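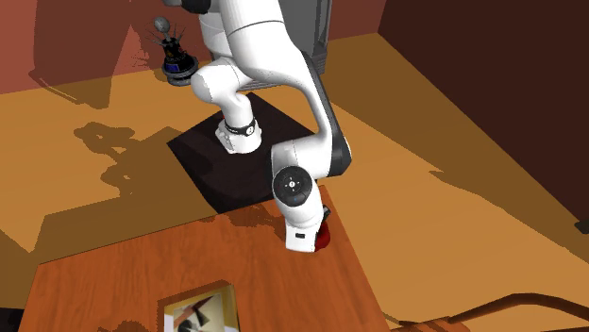
I stopped opening the app in the store because it took too long to find the right list, one reviewer wrote under the new version of Plakcombe, the shared grocery list for phones. With the update, the same reviewer added, the right list is usually on the screen before the phone is out of the pocket.

Plakcombe 7 came out on Sunday, June 30, 2024, for iPhone and Android. It is the first major release of the app since December, when the developer, Bradero, moved all user accounts to a new sync service and asked people to sign in again.

The main change is a feature called Aisle Order. Until now, a Plakcombe list showed items in the order they were typed, or by category if the user had set categories by hand. Aisle Order watches the sequence in which items are checked off during a shopping trip and sorts the next list the same way. If the milk is always checked off last, milk goes to the bottom. The app keeps a separate order for each store, and a store can be added by name or by location.

Bradero says the order begins to settle after a few trips. Users who don't want the app to learn anything can switch the feature off under Settings, Lists, and the old sorting comes back. Orders that have already been learned can be deleted one store at a time.

The company tested Aisle Order with 1823 households over the spring. According to the release notes, the most common complaint in the test was that the list moved while people were still using it. In the finished version the order changes only after a trip is closed, either by tapping Done or by leaving the list alone for 20 minutes.

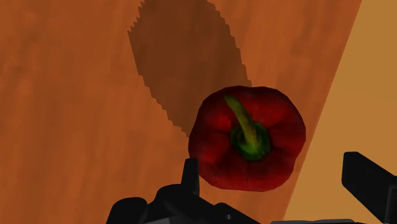
A red bell pepper seen from the stem end.

Quantities have been reworked too. A line such as "peppers 3" is now read as three peppers, and if a second person on the same list adds two more, the app asks whether to combine them. Before, both lines stayed on the list and it was up to the shopper to notice. Units are handled in the same way, although pounds and kilograms are not yet converted. Bradero lists this as a known issue.

Recipe import is still there and works as before. A link pasted into a list pulls out the ingredients, and each one can be unchecked before it is added. The built-in item dictionary has grown to 3577 entries, which helps the app put an item in the right category the first time it is typed. Users can add their own words, and these stay on the shared list for everyone who has access to it.

The update drops two things. The home screen widget in the large size is gone, with only the small and medium sizes left, and lists can no longer be sent by text message as plain text. A list can still be shared by link or exported as a file. Several early reviews ask for the text option to return, mainly for relatives who don't have the app. Bradero has replied to some of them that it is looking at the request but has not set a date.

People who use Plakcombe on a watch will have to wait. The watch app still shows the list in typed order, and checking items off there does not count toward Aisle Order. A new watch version is planned for later in the year.

Plakcombe also connects with two other services in this release. Meals planned in Stastance can be sent to a Plakcombe list for the whole week or for a single day, and the two stay linked, so deleting a dinner removes its ingredients unless they have been checked off. The other connection is with Kong, the household calendar, where a shopping trip can be added as an event with the list attached. Both have to be turned on under Settings, Connections. The Stastance link requires an account with that service.

The app remains free for one list shared by two people. More lists and more members need a subscription, and the price has not changed. Aisle Order is included in the free version for one store. Subscribers can save as many stores as they like.

Version 7 replaces the earlier app through the usual update, and existing lists are carried over. Members of a shared list should all update, as phones on the older version will show the items but not the new order. Older phones that cannot run the new version will keep syncing through December.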